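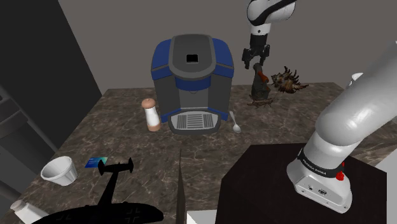

A drip tray is a shallow removable part set beneath the outlet of a machine that dispenses drinks. It catches liquid that misses the cup, along with the last drops that fall after the cup is taken away. Most drip trays have two pieces: a basin that holds the liquid, and a grate on top that supports the cup. On a single-serve coffee maker the grate is often a set of parallel ribs, as on the blue and gray machine shown with a spoon lying beside its tray, while larger machines may use punched metal or wire mesh.

Terms
The word is also used for the pan under a refrigerator, the tray below a grill, and the strip under a row of beer taps. In the coffee trade "drip tray" usually means the whole assembly, and the upper piece is called the grate, grid or cup stand. Older repair manuals sometimes call the basin a slop tray.

Design
The main concern in the design of a tray is volume. A home machine may have a basin that holds less than a single cup, and a café machine is often connected to a drain so that the basin never has to be emptied by hand. The Fendach, a small office brewer, has a basin of 500 milliliters, which its makers chose so that a full cup could be caught if the user forgot to put one in place.

The spacing of the ribs is a compromise. Wide gaps let liquid through quickly but make small cups unsteady. Narrow gaps hold a film of liquid by surface tension, and the bottom of the cup comes away wet. Designer Melahat Gündoğdu tried a grate with sloped ribs on the Banumance brewer, with gaps of 6 millimeters - a spacing later used on other machines from the same workshop.

Many trays can be taken out altogether to make room for a travel mug. Others can be fitted at two heights, so that a short cup sits closer to the outlet and splashes less.

Level indicators
Some basins carry a float, usually a small piece of colored plastic that rises through a hole in the grate as the basin fills. The float has no moving linkage and needs no power. Machines with electronic controls may instead use a pair of metal contacts at the back of the basin, which stop the brewing cycle when liquid bridges them.

Cleaning
Coffee oils and milk residue collect in the basin and can support mold if left standing. Trays are normally washed by hand in warm water with dish soap. Plastic grates may warp in a dishwasher, and chrome-plated ones can lose their finish. Mineral scale is removed with diluted vinegar or citric acid.

See also
Espresso machine
Descaling
Beer tap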